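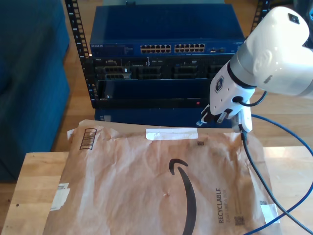
The Clurnbridge hospital episode was the one a commenter on our old page kept going back to: "I worked nights for years and I have never seen a TV show get the four a.m. part right before. The vending machine conversation! I rewatched it twice and then lent the disc to my sister, and now I need another set."

Furel: The Complete Series
4-disc DVD set, released by Yu
In stock

We've been hoping to carry this one for ages. Furel ran for three seasons on regional television, and if you didn't live within range of the station you probably never saw it, or you saw half an episode in a motel room and spent years trying to describe it to people. Now the whole run is in one box, in order, with the original music left in (more about that further down, it matters).

What it is

Furel is an observational documentary series. Every episode follows a few people in one place through one stretch of time, usually a night or a weekend, and there's no host and almost no narration. The first season stays in Brillham, the second moves up the river to Clurnbridge, and the third goes back and forth between the two towns. You start to recognize people. Somebody who sells a truck in season one is driving a different truck past the diner window in season three, and the show never points it out.

It was made for young adults, or at least it was sold that way, and it went out late in the evening after the music block. Most of the people in it are in their late teens and twenties: first jobs, first apartments, a band that can't keep a drummer, two roommates who are clearly going to stop being friends. It takes all of them seriously. There are some hard episodes too, including one on the months after the Brillham mill fire, and that one is handled with a lot of care. The crew went in late, after the news trucks had left, and mostly they listened.

What's on the discs

Disc 1: Season one, complete. Starts with "Shift Change," which was the pilot, in the longer cut that was only broadcast once. Also has "Laundromat," "The Drummer Problem," and "County Fair, Last Night."

Disc 2: Season two, first part. "Clurnbridge General" is here, along with "Snow Route" and the two-part moving day story, shown back to back as it was meant to be.

Disc 3: The rest of season two and the opening of season three. The mill fire episode, "After the Trucks," is on this disc. There's an optional short introduction before it that you can skip from the menu.

Disc 4: The rest of season three, plus the extras.

Total running time is 1,071 minutes, and 314 of those are extras. That's a lot of extras! We were braced for a stills gallery and a trailer. What you get is closer to another season: long scenes that didn't fit the broadcast hour, raw conversations with the crew at the kitchen table they used as an office, test footage shot in Brillham before the series had a title, and a full unaired episode about a radio station's final overnight broadcast. The unaired episode has no finished sound mix, so it's a bit rough, with a couple of stretches where you'll want to turn it up. Watch it anyway.

Picture and sound

The series was shot on standard-definition video and it looks like it. Yu went back to the master tapes for this release, and the difference from the old off-air copies is big, especially in the night scenes, where you can finally make out faces. They haven't tried to make it look like film or stretched it to fill a wide screen. It's 4:3, the way it aired, so expect black bars at the sides on a modern TV.

Sound is the original stereo. Dialogue is clear through most of it. A few scenes were recorded in loud rooms (the bowling alley in season two, mainly) and for those the subtitles are a real help.

About the music

Anyone who has bought a box set of an older TV show knows the sinking feeling when a song you remember has been swapped for something generic. That was our big worry here. Furel used local bands all the way through, and Yu got the permissions for every song in the run. The end of "The Drummer Problem" still ends on the right song – we checked that before we opened anything else. There's a full list of tracks in the booklet, by episode, and it's a great little map of what was being played in basements in those two towns.

The booklet

Stapled, full color, and it fits properly inside the case. It has an episode guide, the track list, a hand-drawn map of Brillham that the crew used during season one, and an essay on how the show was scheduled and rescheduled and finally dropped. The essay is good on the money side of things, which most of these essays skip. There are a couple of spoilers in the episode guide, if you can spoil a show like this one, so maybe save it for afterward.

Details

Format: DVD
Discs: 4
Seasons: 3
Running time: 1,071 minutes, including 314 minutes of extras
Picture: color, 4:3
Audio: English stereo
Subtitles: English, Spanish
Region: all regions, NTSC
Label: Yu
Case: standard-width plastic case with a card slipcover
Rating: not rated. Strong language throughout, some discussion of injury and death in "After the Trucks" and "Clurnbridge General"

Where to start

In order is best. If you're trying to talk somebody else into it, though, "Laundromat" is the one to put on. It's funny, it's short, and it never leaves the building. "Snow Route" is another good choice, particularly in January with the heat up. I wouldn't begin with season three, even though it has some of the best filmmaking in the series, as so much of it depends on already knowing these people a little.

Things people have asked us

Is there a Blu-ray? No, and as far as we know there isn't one planned. The tapes are standard definition, so a DVD holds up fine.

Is it streaming anywhere? We haven't found it. A few clips float around, mostly from season one.

Are the episodes censored? The broadcast bleeps are gone on everything except "County Fair, Last Night," where the clean audio couldn't be found.

Does it play in players outside North America? It's region free, but your player and TV need to handle NTSC. Most do these days. Check the manual if yours is older.

Can I buy just one season? Only as the complete set. Season one did come out on its own a long while back and used copies turn up, but that version has the shorter cut of the pilot and none of the extras.

Can a library or school buy it? Yes. The regular set is fine for lending. For a public screening, write to us first and we'll put you in touch with Yu about a license.

Our copies are new and sealed. The slipcover is only on the first pressing, and once that's gone the later copies will come in the plain case with the same discs and the same booklet. We expect more in April.

Also from Yu: Brillham Shorts (single disc), the Furel track list poster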